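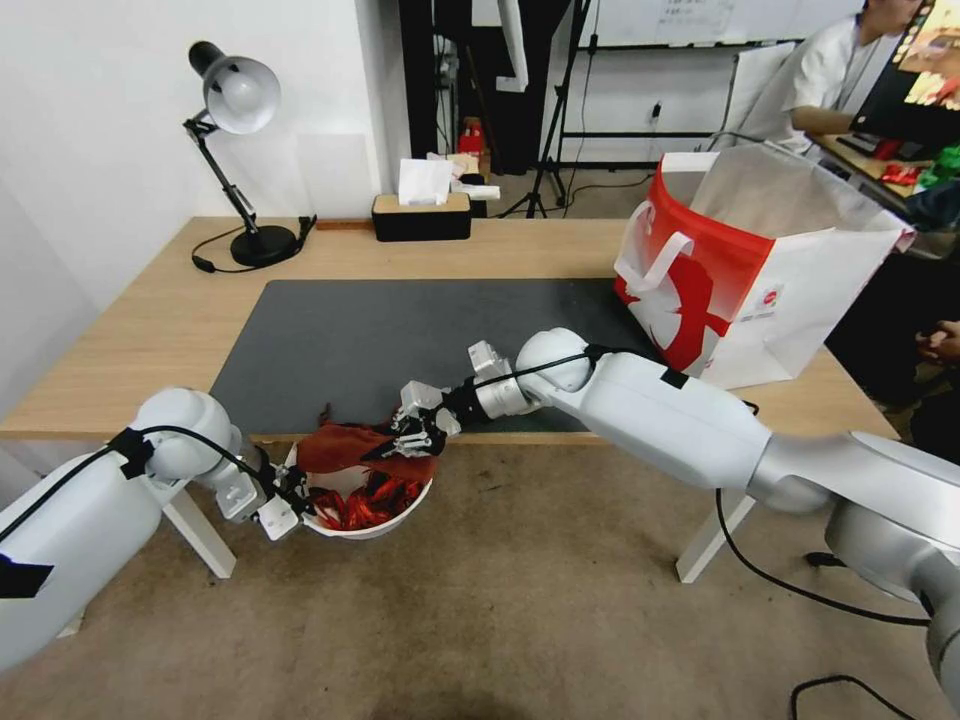
A white bowl and a reddish-brown cloth at the desk.

I finally sat down on 21st February and worked out how to rip my old Blu-rays so they play nicely on the living room TV. I own more than 600 discs (musicals, mostly, and a lot of creaky old horror) and getting up to swap them was getting old!

First, clean the disc. Wipe from the center straight out to the edge, never in circles. Then load it and let your ripping program read the whole thing before you touch any settings. I use Skaris, but any of them will show you a list of titles.
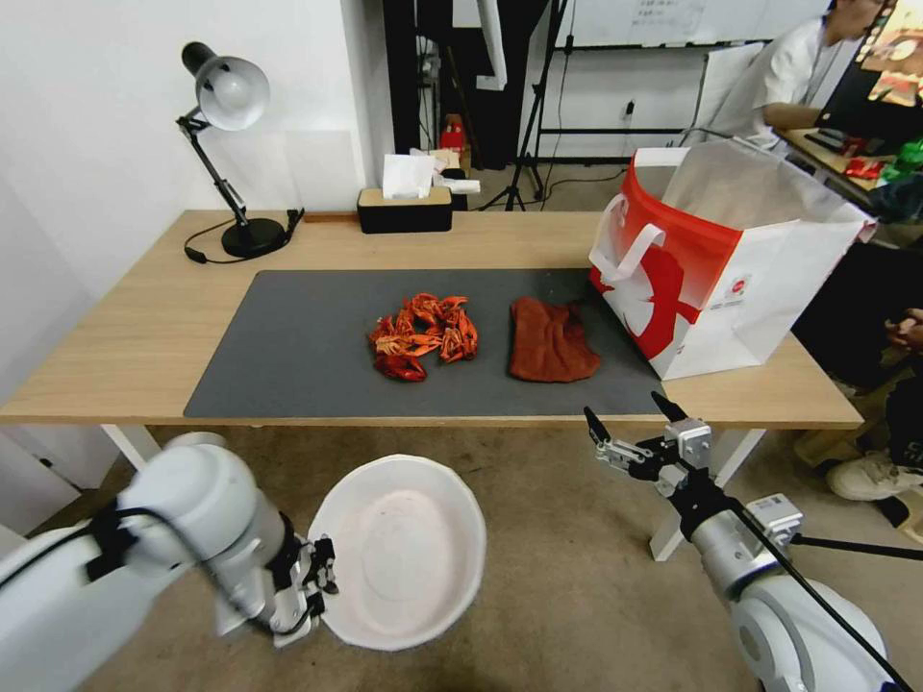
Pick the longest title, and check the running time against the back of the case. My copy of The Lelgate Follies has a 22 minute short on it that sits first in the list, and I ripped that twice before I noticed. Older musicals sometimes have an overture as a separate title too - grab it, you'll want it later.

Next come the audio tracks. Keep the original mono if there is one, plus the commentary if you like those (I always do).
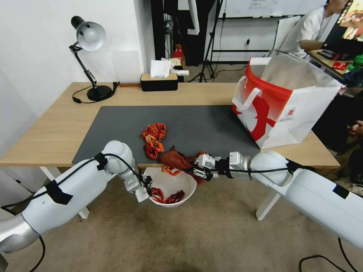
Do I need to keep the subtitles?
Keep the English ones at least. They take up hardly any space, and putting them back in later means ripping the disc all over again.

Now hit start and go do something else. A full movie takes my drive 60 minutes, and the file comes out at 28 gigabytes.

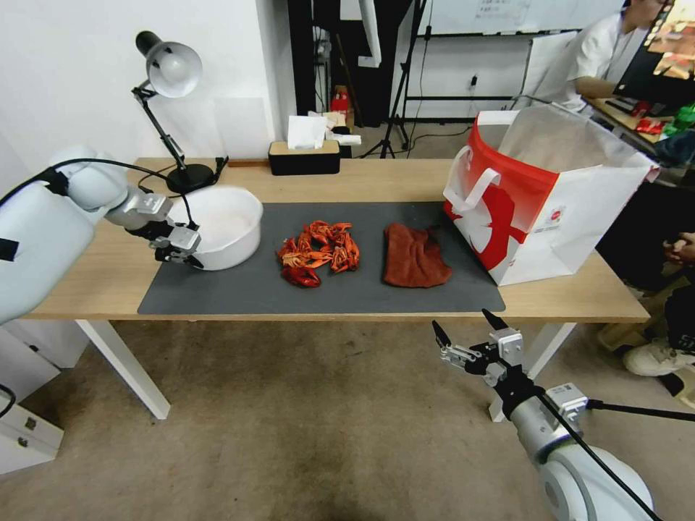 Once it's done, name the file with the title and the year, so your player can tell two versions of the same story apart. I have both versions of The Nadar Ghost and they kept swapping posters on me until I did that. Play a few minutes from the middle and a few from the end - if the sound drifts, rip it again at a slower drive speed. I'm hoping to have the whole musicals shelf finished by April.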